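搬家清东西这件事，我想慢慢写一串，写到哪儿算哪儿。不赶时间的朋友可以泡杯茶，赶时间的朋友直接看第 9 条，最实用的都在那里。
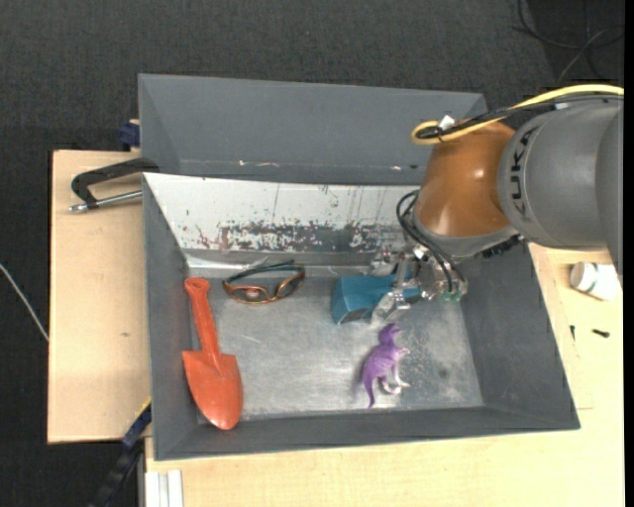 ## 1

先交代一下背景。我们家在这套老房子里住了很多年，今年六月定下来要搬，新地方比现在小一圈，阳台倒是大。签完字那天晚上我很高兴，在客厅里转来转去，转到第三圈就高兴不起来了，因为我看见了书架顶上那一排纸箱，上次搬家封的胶带还好好地贴在上面。

## 2

先说我走的弯路吧。一开始我照着网上的办法按房间收，今天厨房，明天卧室，听着很有条理。结果剪刀在厨房有两把，书桌抽屉里有三把，玄关还有一把，每个房间单看都觉得"留一把不过分嘛"，收完一圈，一把也没少。

后来改成按种类收，把全家的剪刀都请到饭桌上开会，一眼就知道该留哪把了。（留了最重的那把，剪鸡翅尖特别痛快。）

## 3

最难的是小孩子的东西，这个我想多说两句。

衣服其实还好，小了就是小了，穿不上没什么可商量的。难的是玩具。塑料铲子、缺了轮子的小车、拼图少一块的那种，拿去送人不好意思，扔掉又觉得对不起那几个夏天。我家孩子现在个头都快赶上我了，我问要不要留，人家头也不抬说随便。我自己拿着一把铲子在阳台上站了好一会儿，想起在沙坑边上等着回家吃饭、喊了又喊就是喊不动的那些傍晚。

最后我定了个规矩：每个年纪留一样。选哪一样由我说了算，毕竟舍不得的人是我。

## 4

有朋友在上一条下面问，每个年纪留一样，那画怎么办。画我是拍下来再挑的，挑了 30 张原件放在一个硬纸夹里，其余的翻拍成照片存着。翻拍的时候找个阴天，靠窗，别开顶灯，纸面就不反光。蜡笔画要隔一层薄纸再摞起来，不然下面那张的太阳会印到上面那张的房子上去，我已经有一张这样的了，不过看久了也挺好看的。

## 5

说说旧眼镜。你们家里是不是也有一抽屉？度数早就不对了，镜腿松了，可总觉得万一现在这副坐坏了还能顶一顶。我家翻出来的旧眼镜，老人的、大人的、孩子的都有，眼镜盒比眼镜还多，打开一个是空的，再打开一个还是空的。

我的处理办法是每人留一副度数最近的备用，放在出门那个包里。其他的擦干净，装一个袋子，去问附近的眼镜店收不收。我们小区门口那家收，镜框他们拆零件用，螺丝和鼻托都能派上用场。去之前打个电话比较好，我第一次去赶上人家盘点，又拎了回来。

## 6

书。唉，书。

我原来以为自己会在书上卡很久，真收起来倒挺快。我问自己的是：如果今天在别人家书架上看到这本，会不会想借？想借的留下，不想借的就装箱。这么一问，那些买来显得自己很上进的书，一本都没站住。

工具书和菜谱例外。菜谱上溅了酱油的都留着，溅得越多越要留，那是真做过菜的。干干净净的那几本送给了楼下刚成家的小两口，希望他们多溅一点。

## 7

中间插一条讲箱子的，因为好几位问我箱子哪里买。

大箱子千万别装书，我搬不动，你大概也搬不动。这次我用的是 Hommont 的中号纸箱，纸板硬，两侧有提手孔，叠三层没有塌。易碎的东西我单独用 Cokwood 的木箱装，从邻居那儿借的，用完要还，所以里面垫的都是毛巾和袜子，一举两得，到了那边毛巾袜子也有了。

箱子上写字要写在�面！写顶上的话，一摞起来就什么都看不见了。我第一批 2 个箱子写在顶上，后来老老实实搬下来重写，腰酸了一晚上。

## 8

今天是 2018 年 10 月 18 日，第 49 个箱子封好了。我坐在箱子上吃了一碗面，碗是唯一没打包的碗，筷子也只剩一双，和家里人轮着吃的。外面下着小雨，屋里说话有回音，这才觉得是真的要走了。

楼下卖豆腐的师傅听说我们要搬，多给了一块，说那边的豆腐不一定有他的好。我说肯定没有。其实我还没去尝过，但这话我愿意先说在前头。

## 9

好，实用的来了，给赶时间的朋友：

- 先处理不带感情的东西：过期药、旧电线、说明书。手热起来了再碰照片。
- 一次只收 30 分钟，定个闹钟，响了就停。我哪次贪多，哪次最后就是坐在地上看旧信。
- "待定"只准有一个箱子，装满了就得从里面挑东西出去。
- 螺丝用小袋子装好，直接粘在对应的家具上，别统一放一处，到时候分不清的。
- 搬家前一晚的东西单独装一个包：充电器、牙刷、换洗衣服、卷纸、剪刀、一点吃的。卷纸最要紧。
- 冰箱提前一天断电化霜，下面垫旧毛巾，半夜起来换一次。

## 10

大件我联系的是 Ntuli 搬家，来看过一趟，量了楼道转角，说沙发得拆腿。报价写得清楚，拆装另算，这个我觉得公道。等真搬完了再回来跟大家说好不好，现在只能说来看房的小伙子进门自己套了鞋套，我印象不错。

不要的家具挂在 Pollik 上了，书桌当天就有人来问，床头柜到现在还没人理。有同城的朋友需要床头柜吗？抽屉稍微有点涩，抹点蜡烛就顺了，自己来搬，白送。

## 11

昨晚我妈打电话来，听我说扔了什么什么，在那头一样一样地心疼。说到那口旧蒸锅，她急了，说那锅蒸馒头最好，锅底厚。我赶紧讲锅还没扔，放在待定箱里。挂了电话我就去把它拿出来，洗了一遍，放进"厨房·必带"那个箱子。

待定箱一下子空出来好大一块地方，我又塞了两床毯子进去。

## 12

先写到这里，阳台还没开始收，花盆怎么运我一点主意都没有。有养花的朋友搬过家吗？茉莉有半人高，土要不要先倒掉一些，还是整盆用塑料袋套住就行？路上开车要一个多钟头。知道的请在下面跟我说一声，说长一点没关系，我爱看长的。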